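Home My tickets Help Log out

Ticket 643 - duvet keeps bunching, Tarkasero bed

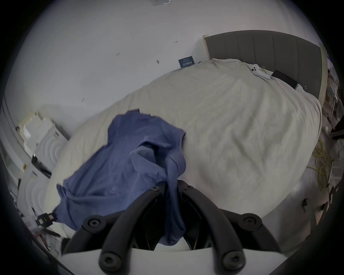
Bed at 4 pm, blue cloth and bits still on it

Hi again! So I've had the duvet for 6 weeks now and it still won't lie flat - every time I clear the bed (controller, tablet, whatever I've dropped there) it's a rumpled heap. I've tried shaking it out from the headboard end, tucking it in at the foot and turning the cover inside out to redo the ties. The ties held for a night, then the corners slid again.

I did wonder about the Clerix clips you mentioned in July - would they go through a thick cover? Mine went on a 40 wash, if that matters.

Update: two clips on, top corners only. Bit better. Leaving this open.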